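Bredside foam recycling pledge still short on detail

Endico says its new take-back scheme will keep 3,950 old mattresses a year out of the Bredside tip. It said much the same last April, when the real number was 584.

The firm will charge households £30 a collection. Where the foam goes next is less clear - a spokesman would only say "partner sites". 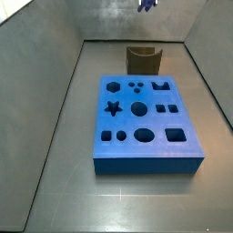 Council yet to see figures

Councillor Zeeshan Khattak said he had asked twice for weights and receipts. "I've had a leaflet," he said.

Collections are due to start in Drillville on Wed 20 April.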